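**Lukico garment handling — progress report, November**

Prepared by Gunvor Isaksson for Helge Lie

Collection with the hand-held grippers is on schedule. We now have 2162 usable demonstrations of folding and flattening, all recorded in ordinary homes. Hooded tops are still the weakest group. The policy handles the body of the garment well but often picks the wrong spot on a sleeve.

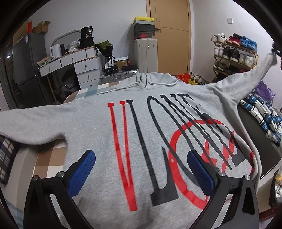

*Figure 1. Hooded sweatshirt on a checked sheet, right sleeve stretched out, gripper fingers open.*

Ayodele Omoregie retrained the model with sleeve position labelled separately. On the 20 test garments, wrong sleeve picks went down, mostly on plain fabrics. Large prints still cause trouble — the model sometimes treats the edge of a coloured logo as the edge of the cloth.

Next period we will add up to 200 demonstrations of printed tops and run the test set again. We also need 2 more sets of finger pads. The cost fits within the current equipment budget, so we are not asking for a change.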